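Graria Residence Services
A reminder to all residents of furnished rooms as the August changeover approaches. Please read the full thread before Monday.

1/ Room checks begin Monday at 9 a.m. Staff will visit all 359 furnished rooms. Residents do not need to be present, but floors must be clear of litter so that the carpet can be vacuumed.

2/ Bottles, snack wrappers and scrap paper are the items most often left on bedroom carpets. Each room has a wastebasket. Please use it, and please keep the bag folded over the rim so that it stays in place.
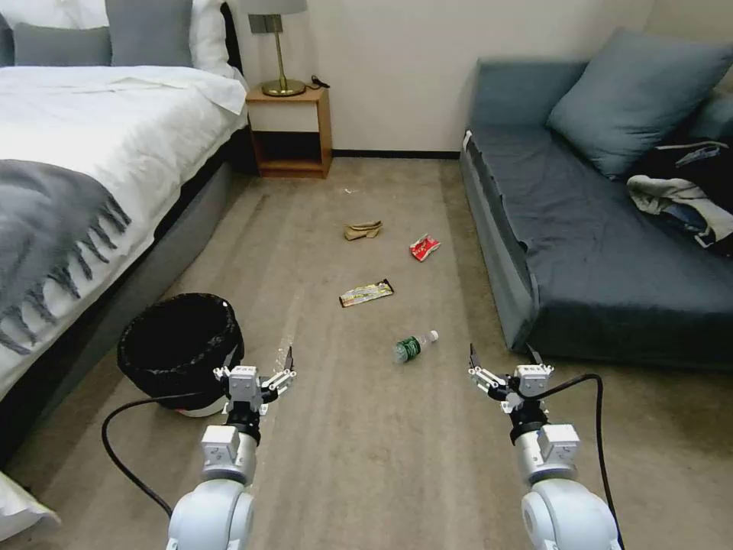 3/ Empty plastic bottles belong in the recycling bins on each landing. Caps may be left on. Food wrappers go in the general trash, including those with a foil lining.

4/ Check under the bed and behind the sofa before you tie up the bag. Small scraps of paper are easily missed on a light carpet and can clog the vacuum heads.

5/ Throws and duvets supplied with the room should stay on the bed. Fringed throws must be kept off the floor during vacuuming - the tassels catch in the brush. Pillows may be stacked at the head of the bed.

6/ Full bags may be taken to the Bomov Street entrance until 8 p.m. Please do not leave them in the hallway. Spare liners are available at the front desk, 2 per room.

7/ Rooms that cannot be vacuumed on the first visit will be placed on a second list. A cleaning charge of $85 applies if the floor has not been cleared by then.

8/ Residents who need help with lifting or bending may request assistance at no cost. Please contact Jeferson Evangelista at the front desk, extension 700, by noon on the day before your visit.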